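## 4. Placing and Connecting the Room Sensor

This section explains how to place the Trolix room sensor and connect it to the Dostis base unit. Please finish section 3 before you start. The base unit must be plugged in and the front light must be green and steady. If the light is still blinking, wait until the blinking stops.

You need for this work:

- the sensor, with the battery cover on
- two AA batteries (not included)
- the small stand, or the wall plate with two screws
- the plastic pin from the accessory bag

> **Note:** Do not use rechargeable batteries in the sensor. Their voltage is lower, and the sensor will report a weak battery after a short time.

### 4.1 Choosing the place

The sensor measures temperature and humidity of the air directly next to it. A bad place gives bad numbers, and then the heating program in section 6 will not work well. Most questions we receive about wrong readings have their cause in the place, so please take a few minutes for this step.

1. Choose a place between knee height and shoulder height of a standing person. A side table, a low shelf or a sideboard is good.
2. Keep the sensor away from radiators, lamps, televisions and the back side of a refrigerator.
3. Keep it out of direct sun. Remember that the sun moves -- a shelf that is in shadow in the morning can be in full sun at 4 p.m.
4. Do not put the sensor inside a closed cabinet or behind a curtain.
5. Leave free space on all sides, at least the width of your hand. The air must be able to move around the sensor.

Decoration on the same table is no problem if this free space is kept. Fresh flowers and potted plants need more attention. Water in an open vase and damp soil give moisture to the air, and a sensor standing close to them can show a humidity which is higher than in the rest of the room. Artificial flowers do not have this effect, but their leaves should not hang over the openings on top of the sensor.

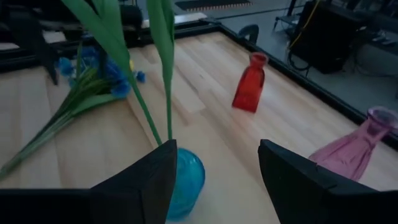 If you are not sure about a place, put the sensor there for one evening and write down the readings. Then move it to another place in the same room and do the same the next evening, with the same heating setting. When the two humidity values are far from each other, use the place that is more open.

> **Caution:** The sensor is not protected against water. Do not stand it where it can get wet when you fill a vase or water a plant. If water enters the housing, remove the batteries immediately and let the sensor dry with the cover open for a full day before you try it again.

### 4.2 Inserting the batteries

1. Push the battery cover down and slide it off.
2. Insert the two batteries. The plus and minus signs are printed on the bottom of the compartment.
3. Wait until the display shows all segments for a moment, and then two lines (`--`).
4. Slide the cover back until you hear a click.

If the display stays dark, take the batteries out, wait one minute and insert them again. Check also that you removed the transparent strip from the contacts. It is thin and easy to miss.

### 4.3 Connecting to the base unit

For the first connection, bring the sensor into the same room as the base unit. You can move it later to its final place.

1. On the base unit, hold the **Link** button until the front light changes to orange.
2. On the back of the sensor, push the plastic pin into the small hole and hold it until the display shows `Lin`.
3. Wait. The connection can take up to two minutes. Do not press other buttons in this time.
4. When the connection is made, the front light becomes green again and the sensor shows the first temperature.
5. Carry the sensor to its final place and check after ten minutes that the antenna symbol is still in the display.

The base unit accepts up to 4 sensors. To add another one, repeat steps 1 to 5. Connect them one after the other, never two together.

If you use a Lelen sensor from the older series, the procedure is the same, but the display shows `Con` in step 2 in place of `Lin`. Lelen sensors measure only temperature, and the humidity field in the menu stays empty.

### 4.4 First readings

After the connection the sensor needs time to take the temperature of the room. This takes nearly one hour, and longer if the box was stored in a cold place. During this time the values may jump. Please do not correct anything in the menu yet.

The sensor sends a new value every few minutes. The base unit keeps the last 1,000 values, and then the oldest ones are deleted. If you want to keep them longer, see "Saving your readings" in section 7.

### 4.5 Error codes

| Code | Meaning | What to do |
|---|---|---|
| E 205 | Sensor does not reach the base unit | Move the sensor closer, or move large metal objects away from between them |
| E 358 | Humidity value outside the range | Check for open water, steam or wet soil near the sensor |
| Lo | Batteries are weak | Replace both batteries together |

Code E 358 disappears by itself when the value is normal again. It often comes in a kitchen while somebody is cooking, and in this case you do not need to do anything. If it stays for more than one day, choose another place as described in 4.1.

When E 205 comes back again and again -- for example in a house with thick walls -- you can use the Pawlak repeater, sold separately. Plug it into a wall outlet approximately halfway between sensor and base unit and connect it as described in the repeater's own sheet. After this, connect the sensor again from step 1 of 4.3.

### 4.6 Cleaning

Wipe the sensor with a dry, soft cloth. Do not use spray cleaner or furniture polish near it, also not on the table where it stands. Lift the sensor away first, clean the table, and put the sensor back when the surface is dry. Dust in the top openings can be removed with a soft brush.

Continue with section 5, "Setting the Clock and the Language."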